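Slide 1. Can a machine do the filing yet?

Good afternoon. I run the back office at Tanetti in Restville, and I've been asked whether a robot can take over any of our desk work. My short answer is some of it, slowly.

Slide 2. The job

Loose paper goes into a folder, and the folder goes on a shelf. A new clerk learns this in one morning. We handle 448 folders in December alone. (Pause. Ask who still keeps paper.)

Slide 3. Why folders are hard

A box keeps its shape. A folder full of paper doesn't. Squeeze one end and the other end moves. Hold it by the top and the sheets can spread or slide.

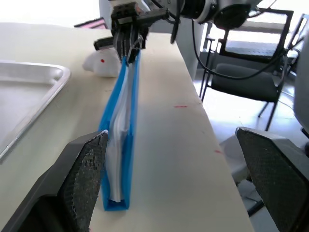

Parvaneh Ghasemi
Office operations, Tanetti
Notes for the Restville talk

Slide 4. Two arms

One gripper has the far top edge of the blue folder. The folder is standing up, open slightly at the top, with a thick bundle of white sheets in it. A second gripper is at the near end, its fingers wide apart on either side. People do this with two hands and never think about it — a machine has to plan both.

Slide 5. What I'd ask a vendor

Ask for 100 folders in a row, with nobody helping. Ask for thin ones and fat ones mixed. Mohammadi wanted 50 and I think that's too few. Ask how long each one takes. If the answer is 40 seconds, a night shift could still make sense.

Slide 6. Where we are

We're keeping our clerks on filing. I'll look at Prosulau again next year. Questions.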